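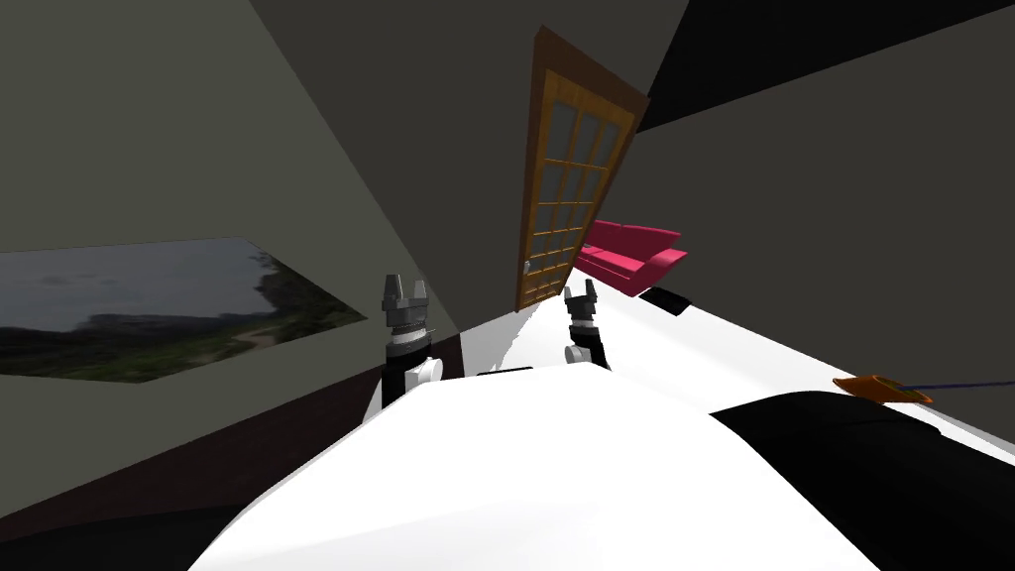
Why Venus Is Hotter Than Mercury
Project report, Planetary Science option
Mali Gwilliam

1. Question

Mercury is the closest planet to the Sun, but Venus has the hotter surface. My project looks at why this is so, and how much of the answer can be worked out with simple math. I used a one-layer energy balance first, then a model with many layers written in a spreadsheet.

2. Background

A planet with no air warms up until it gives off as much heat as it takes in. The temperature where this happens is called the equilibrium temperature. It depends on the distance from the Sun and on the albedo, the share of sunlight that is reflected back to space.

Venus is covered by thick clouds made mostly of sulfuric acid droplets. They reflect roughly three quarters of the sunlight that reaches the planet. If you only count the sunlight absorbed, Venus should be colder than Earth. Its equilibrium temperature comes out near 230 K, well below freezing. The Soviet landers measured a surface temperature of more than 700 K.

The difference comes from the atmosphere. It is almost all carbon dioxide, with a few percent nitrogen, and the pressure at the ground is over 90 times the pressure at sea level on Earth. Carbon dioxide lets some visible light through but absorbs infrared. At such high pressure the absorption bands get wider and cover much more of the spectrum. Small amounts of water vapor and sulfur dioxide close some of the gaps that are left - this surprised me, as I had planned to leave both gases out.

3. Method

The first model treats the atmosphere as one sheet that is clear to sunlight and fully dark to infrared. In this case the surface temperature is the equilibrium temperature multiplied by the fourth root of 2. The second model stacks more sheets on top of each other. For N sheets the multiplier is the fourth root of N + 1.

I kept the albedo fixed in both models and did not include wind, convection or the difference between day and night.

The spreadsheet is called Evel and has 2 tabs, one for each model. The temperature cells use kelvin everywhere. My first version mixed kelvin and Celsius and had to be redone in April.

4. Results

The one-sheet model gives a surface near 273 K, which is far too cold. To reach the measured value the second model needs about a hundred sheets. I ran it up to 1000 to see how the curve behaves. It keeps rising, but more and more slowly, as expected from a fourth root.

For Mercury I used no sheets at all. The average comes out near 440 K. Real temperatures on Mercury swing from about 100 K at night to 700 K at noon near the equator, so an average says little about any one place. On Venus the night side is almost as hot as the day side, as the dense air carries heat around the planet.

5. Problems with the model

The sheets are not real layers of gas. A real atmosphere absorbs strongly at some wavelengths and weakly at others, and in the lower part of the Venus atmosphere much of the heat moves upward by convection. A better model would fix the temperature high up, near the cloud tops, and then follow the adiabatic lapse rate down to the ground. I tried this by hand with a constant rate of 8 K per km and got a surface value within the right range, but I did not have time to add it to the spreadsheet.

The fixed albedo is also a weak point. If the clouds became thinner, more sunlight would reach the ground, but the clouds also trap infrared, so the two effects work against each other. My model cannot say which one would win.

6. Further work

Add the lapse rate tab to Evel. Repeat the calculation for Mars and Titan. Check how the result for Venus changes with albedo between 0.70 and 0.80.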